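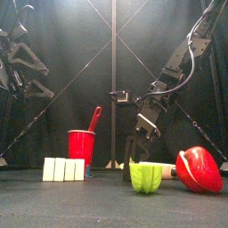

腕を直接つかんで動かせば済むのに、どうしてわざわざ遠隔操作でやるんですか、とノブフレさんに前回の終わりぎわに聞かれました。時間切れで「次回やります」と逃げてしまったので、今回はそこから始めます。

# 第4回 教示のやりかた(手で教える/離れて操る)

2019年7月25日 配布

## 1. 手でつかむか、離れて操るか

ロボットに作業を見せるやりかたは、この講義では大きく二つに分けて扱います。

**直接教示**は、アームの関節をゆるめた状態にして、人が手首や肘のあたりを持って動かすやりかたです。そのあいだの関節角をひたすら記録していきます。準備が軽いし、初めての人でもその日のうちにそれっぽい軌道が録れます。私も最初はこればっかりでした(楽しいんですよ、粘土をこねてるみたいで)。

**遠隔操作**は、手元に別の入力装置があって、それを動かすと向こうのアームが追いかけてくるやりかた。入力装置はゲームパッドでも3Dマウスでもいいんですが、うちの演習では小型のリーダーアームを使います。手元のアームをリーダー、作業するほうをフォロワーと呼びます。演習室ではリーダーの箱に Skumport と書いてあるので、みんな「スクムポート取って」と言っています。レポートでは「リーダー」と書いてください。

で、ノブフレさんの質問です。直接教示のいちばん困るところは、カメラに人間が写ることです。手首カメラの画像を見て動くモデルを学習させたいのに、録ったデータにはいつも先生の手や袖が入っている。本番では手も袖もない。学習したときと使うときで見えている世界が違ってしまうわけです。昔みたいに関節角だけ覚えて再生する使いかたならこれは気にしなくていいので、直接教示が古いとかダメとかいう話ではありません。

もう一つは双腕の問題。両腕を同時に持って、なおかつ指の開閉まで自分でやるのは、やってみるとわかりますが腕が足りません! 二人がかりで片腕ずつ持つ手もあるけれど、息を合わせるのがけっこう難しい。去年マンドラさんと私で試したときは、お互いに譲り合ってコップが宙に浮いたまま止まりました。

反対に、遠隔操作で失うのは手ごたえです。直接持っていれば、指先が机に触れた瞬間が自分の手にも伝わってくる。うちのリーダーには力が返ってこないので、触れたかどうかは目で判断するしかありません。今日の題材みたいに、指が机のすぐ上まで降りてくる場面では、これがじわじわ効いてきます。

## 2. 今日の題材:ごちゃっとした机

黒い布を背景にして、灰色のマットの上に物をいろいろ並べた状態から始めます。白いブロックの列、赤いコップ、黄緑のでこぼこしたもの、横倒しのボトル、赤くて丸いもの。左右からフォロワーの腕が入ってきます。

課題は「黄緑のものをつまんで、赤いコップの手前に置く」です。それだけ? と思ったかもしれませんが、いろいろ落とし穴があります。

- すぐ後ろにボトルが寝ている。指を深く入れるとボトルに触るおそれがある
- コップから赤い柄が右に傾いて出ている。右から低い高さで近づくと、柄にひっかけやすい
- コップの手前側には白いブロックの列がある。「手前に置く」と言っても、どこまで手前なのか、班で先に決めておかないと人によって置き場所がばらばらになる

三つ目は必ず話し合ってください。言葉の指示があいまいなまま録ると、操作者ごとに別の課題をやっているのと同じになります。置き場所のほか、左腕をどうするかも決めておくこと。使わないなら高めの位置で待たせる、とここでは統一します。「たまに手伝う」は今回はなしで。

## 3. 手順

記録ソフトは Fanatik を使います。起動の細かいことは別紙のとおり。

1. リーダーとフォロワーの姿勢を合わせてから同期を入れる。ずれたまま入れるとフォロワーが飛ぶように動きます。本当にびっくりするので、声に出して「同期入れます」と言ってから。
2. 物を並べる。毎回ちょっとずつ位置と向きを変える。
3. 記録開始を押して、ひと呼吸おく。
4. 右腕を黄緑のものの真上あたりへ持っていく。
5. 指を開いたまま、まっすぐ下ろす。
6. 閉じる。閉じたあと少し待つ。
7. 上げる。コップの柄より高いところまで上げてから横に動かす。
8. 置く、開く、上がる。
9. 記録停止。成功・失敗・やり直しのどれかをその場でつける。

5番で斜めに入っていきたくなる気持ち、よくわかります。人間の手なら横からすくうほうが自然ですからね。でも最初の班練習ではまっすぐ下ろす方式にそろえます。慣れてきたら斜めも混ぜてみましょう。

6番の「少し待つ」は、見ているとみんな忘れます。閉じる命令と持ち上げる命令がくっついてしまうと、モデルが「閉じながら上がる」を覚えて、つかみそこねが増えるんです。私が録ったデータにもその癖がしっかり入っていて、あとでドユンさんに波形を見せられて赤面しました。

### 操作する人の目線

操作中にフォロワーを直接見るか、手首カメラの画面だけを見るか。これは班で意見が割れていいところです。直接見たほうが楽だし速い。ただ、モデルにはカメラの画像しか渡さないので、操作者がカメラに写らない情報をもとに動いていると、モデルから見れば「なぜ今そこで曲がったのか」がわからないデータになります。

おすすめは、最初の数回を直接見てやって、感覚がつかめたら画面だけに切り替えること。画面だけだと指先とものの前後関係がつかみにくくて、最初はかなりイライラします。休憩してください。

## 4. 失敗したとき

落とした、倒した、つかめなかった。いろいろ起きます。扱いは次のとおり。

**つかみそこねて、すぐつかみ直した** → そのまま続けて成功扱い。こういう立て直しが入っているデータはむしろありがたいです。消さないで!

**ボトルやコップを動かしてしまったが課題はできた** → 成功にして、メモ欄に「接触」と書く。

**ブロックの列を崩した** → 失敗。並べ直して次へ。

**指が机に当たってフォロワーが止まった** → いったん全員手を離す。同期を切る。手順1に戻る。無理にリーダーを引っぱらないこと。

**途中で何をしていたかわからなくなった** → やり直し。恥ずかしくないです、私もよくやります。

シヤボンガさんの班からは、わざと失敗してから立て直すデータを録ってもいいか、という相談がありました。いいと思います。ただし「わざと」の印をつけて、ふつうの記録とは別のフォルダに入れてください。混ぜてしまうと、モデルが失敗するところから律儀にまねします。

## 5. 昨年度の記録から

昨年度の受講生が似た机で録ったデータが共有フォルダの Trollunach に入っています。全部で604本。そのうち遠隔操作が328本、直接教示が188本で、残りは途中で方式を変えたり印のつけ忘れがあったりして、今はどちらにも入れていません。整理したいんですが手が回っていなくて……夏休みにやります。たぶん。

予習としては、両方から適当に選んで見比べてもらえれば十分です。見てほしいのは動きの速さの変わりかた。直接教示のほうは、ものに近づくときのスピードの落ちかたがなめらかな人が多いです。遠隔操作のほうは、手前で一度ぴたっと止まって、そこから探るように降りていく。さっき書いた「手ごたえがない」の影響が軌道の形に出ているんだろう、というのが私の読みです。チャンテルさんは、単にリーダーの関節が渋いせいじゃないかと言っていて、これも捨てがたい。どちらの説に味方するか、軌道を見てから一言書いてきてください。

比べるときに注意。直接教示の画像には人の手が入っているものがあります。画像まで学習に使うつもりなら、その区間をどうするか(切る、塗りつぶす、同じ軌道を再生して撮り直す)を考えないといけません。再生して撮り直す方法は見た目がきれいになりますが、物の位置を元どおりに戻すのが意外と面倒で、少しずれただけで指が空を切ります。

## 6. 班でやってくること

- 課題の文を、置き場所まで決めて一文で書く
- 同じ並べかたから、班の全員が一回ずつ操作する
- 並べかたを変えて、もう一度全員が操作する
- 一回の記録は180秒で自動的に切れるので、それより長くなりそうなら分けずにやり直す
- 全員の右手首の高さを一枚のグラフに重ねて、どこで人による差が出るか話し合う

グラフの描きかたは Hứa のサンプルノートに入っています。そのまま動かすと左腕の列を読みにいくので、先頭のほうにある `arm = "left"` を `"right"` に直してください(私が直せばいいんですけど、毎年忘れます)。

レポートは班で一通。グラフと、課題の一文と、話し合いのメモがあれば体裁は自由です。操作した順番も書いておいてください。あとの人ほど前の人のやりかたに似てくるので、そこも見たいんです。

リーダーを使い終わったら、腕をたたんで元の棚へ。ケーブルは抜かなくていいです。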